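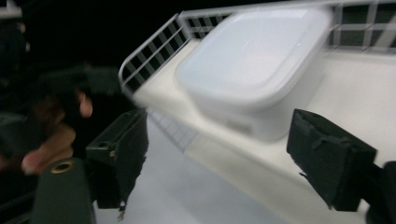 A white food container on its shelf, between the wire rails.

I got into malware the way most people do, by clicking on something stupid. Mine was a fake courier invoice, and by lunchtime the old laptop in the spare room was locking up my tax folder one file at a time. The note on the desktop wanted $700. I rang Noreen Gilmartin, who cleans up infected machines for small shops all over Vestbridge, and she told me to pull the network cable and put the kettle on.

She'd seen the same thing at Petside the September before (they lost 2000 customer records and a very good spreadsheet about guinea pigs). Same invoice, same colour scheme, even the same spelling mistake in the subject line! 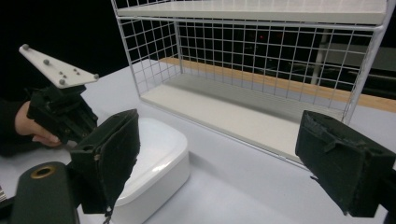 Anyway, the nasty bit had been sitting in my startup folder for 3 weeks before it did anything. Noreen reckons the waiting is deliberate, so your backups fill up with it too. Mine had. I'd been so proud of that backup drive, and I'd left it plugged in the whole time, which she was fairly polite about.

Hae-won Byun, who runs the help desk at Coelho, got 300 calls about it in one morning. Her advice is dull and I've followed it ever since: two drives, swapped over, and one of them lives in a drawer. I got most of the photos back. The tax folder I typed in again from paper, swearing.

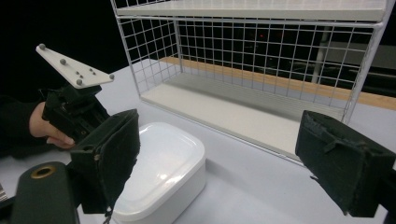 Hand-held gripper with its white plate and grey markers.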